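Print this article | E-mail this article

Pay the Mentors or Stop Calling It a Program

By Renata Sikora

Most large employers now have a mentoring program, and most of those programs run on unpaid time. The mentor has a full job. The mentoring sits on top of it, usually over lunch or after five, and it appears nowhere in the mentor's goals for the year. When the annual report comes out, the program gets a page with a photograph. When reviews come out, the mentor gets nothing.

I spent nine years in human resources at Górecki, a regional distributor with warehouses, a call center and a head office, and for most of that time I ran the mentoring program. I believed in it and I still believe in the idea. But I have come to think that an employer that will not pay for mentoring, in money or in hours, should take it off the recruiting brochure.

What the work consists of

People who have not done it picture a monthly coffee. The coffee is the small part. A mentor reads a draft application on Sunday night because the posting closes in the morning. She explains which manager wants a phone call and which one wants a memo. She sits with someone who has been passed over for a team lead job and helps him decide whether to ask why. She writes the recommendation. If she is good at it, word gets around, and then she is doing it for people who were never assigned to her.

At Górecki we had 34 mentors in the last year I ran the program. I asked them to keep a log for one quarter, and a number of them refused, on the reasonable ground that the log was more unpaid work. The ones who kept it were surprised by their own totals. Mehwish Memon, a senior buyer, had over 100 hours. She had four people assigned to her and was helping several more.

Her review that year said she needed to "increase focus on core deliverables." I signed off on the wording of that review form, so I can't put all of it on her manager.

Who gets asked

The work does not fall evenly. When a company decides it wants its newer hires to stay, and especially when it wants women, immigrants and people of color to stay, it looks for mentors who resemble them. There are usually not many of those people at the senior level, which is the reason the program was started. So the same few are asked again and again, and it is hard for them to say no. They remember what it was like to have no one to ask.

Their colleagues, meanwhile, spend those hours on the work that gets counted. After a few years the gap shows up in promotions. A program set up to move people ahead ends up slowing down the ones who are already part of the way there.

I have heard executives answer this by saying that mentors gain a great deal from mentoring. Some do. They learn about parts of the business they would not otherwise see, and many of them like the people they are helping. But we don't use that reasoning for other work. The accountants at Górecki also learned a lot about the business, and we paid them.

The case against paying

There are objections, and two of them deserve an answer.

The first is that money changes the relationship. Signe Juhl, who followed me in the job and who disagrees with me on most of this, puts it well: a junior employee talks more freely to someone who is there by choice. She worries that a stipend would bring in people who want the stipend. I think the risk is real but small. Teachers are paid, and so are nurses, and people confide in both. The sums I have in mind would not tempt anyone who disliked the work. If a bad mentor does sign up, a paid program has a plain way to deal with it, because there is a role to be removed from. It is very hard to fire a volunteer who is doing you a favor.

The second objection is cost. A company with thin margins can't easily hand out stipends, and I would not want a small firm to drop mentoring because it read an article like this one. But paying does not have to mean a check. Hours will do. If a mentor has two assigned people, take something off her desk that takes as long as the two of them do. If you can't find anything on her desk that can be moved, then you did not have a mentor to spare, and it is better to know that at the start.

What one employer did

Nornura, a maker of hospital furniture, changed its program in July a couple of years ago. Kazimiera Sobczak, the operations director there, told me the change was simple to write and unpleasant to put through. Mentoring became a line in the job description of anyone who agreed to do it, with hours attached. Managers had to approve the hours in advance. No one could be assigned more than two people. Mentoring counted in the review in the same way as any other duty, which meant it could count against a person as well as for her.

The immediate effect was that the program shrank. Some managers would not approve the hours. Sobczak said this was the most useful thing she learned all year, since these were the same managers who had been praising the program in meetings. She took the list to the chief executive and they had a talk about it. The following year most of the hours were approved.

I can't say what it has done for retention. It is too early, and a company that size loses and gains people for all sorts of reasons. I do know that the mentors who had been carrying six or seven people are now carrying two, and that other senior staff had to step in for the rest. Some of those were men who had never been asked before. Several said they would have done it earlier if anyone had thought to ask.

The appreciation event

Something should be said about thank-yous, as they are what most mentors get in place of hours. There is a breakfast, or an afternoon hour in the break room, or a tote bag. I planned these events for years and I have nothing against them. People enjoy them, and a mentor who never sees the other mentors may learn at the snack table that she is not the only one who is tired. But a snack table should cost the company very little thought, and it should not be the largest item in the program's budget. At Górecki it was.
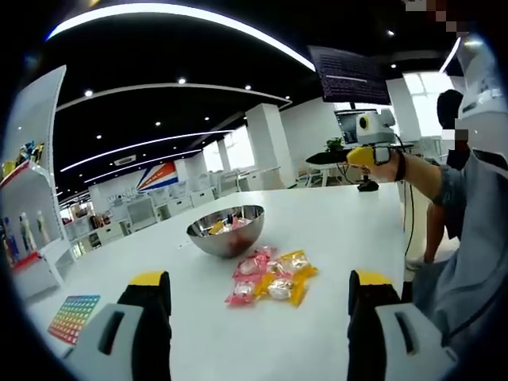 Where to start

An employer that wants to fix this can begin without a consultant. Find out who is mentoring, including the people doing it off the books. The official list will be short by a good many names. Stanisława Kubiak, a shift supervisor at our second warehouse, was never on mine, and half the forklift drivers who moved into dispatch had gone to her first.

Then ask each of them how many people they are helping, and put a limit on it. Put the hours in the job description. Tell managers that the hours come out of the workload and that they will be asked which task was moved. Change the review form so there is a place for the work to appear. Do all of that before picking software. Górecki bought a matching product called Initz before we had settled any of these questions, and it matched people very efficiently to mentors who had no time.

Boards have a part in this too. Directors who ask how many employees have a mentor will be given a large number and will be pleased by it. They should ask how many each mentor has, and whether those mentors were promoted at the same rate as their peers. I was never asked that in nine years. If I had been, I would have had to go and look, and I would not have liked what I brought back.

Print this article | E-mail this article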